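Went to the Prullus open day

I finally made it over to Flenemano for the Prullus open day, 40 minutes on the train plus a walk I misjudged badly in sandals. If you haven't run into it, Prullus is the workflow tool where you string little blocks together so one app pokes another. I use it to copy invoices into a spreadsheet and have broken that flow more times than I'd like to admit!

First up was a tour of the support floor. They had 1,622 open tickets on the big screen, and most of the ones I could read were about expired logins (hi, one of those was mine).
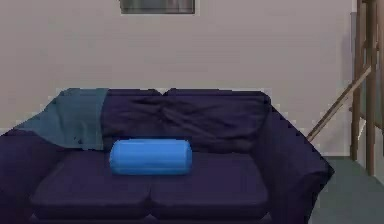
Blue bolster on the two-seater

Then came the Oven demo, the part I'd signed up for. Oven is their new scheduler. You drop a flow in, pick a time, and it retries by itself if the other end is down. Welington Lins ran it live and the first flow hung for 90 seconds because the test calendar had a rate limit. He just kept talking and moved the retry setting up, and off it went. I asked if old flows get the same retries and the answer is no, you have to open each one and save it again. Ugh. I have 40 of them.

There was also a short session on the Mazandarani connector, the one for reading shared folders. It still can't tell a renamed file from a new one, so keep your own list for now (a plain table with file IDs works fine for me).

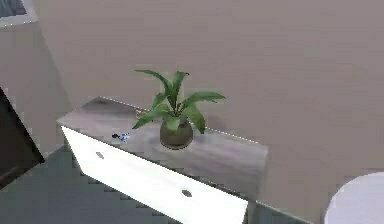
Tolera Wubshet: Check the time zone before you re-save anything in Oven. Mine all jumped to UTC and the morning reports went out in the middle of the night.

Good to know, I'll try it on two flows first and post how it goes.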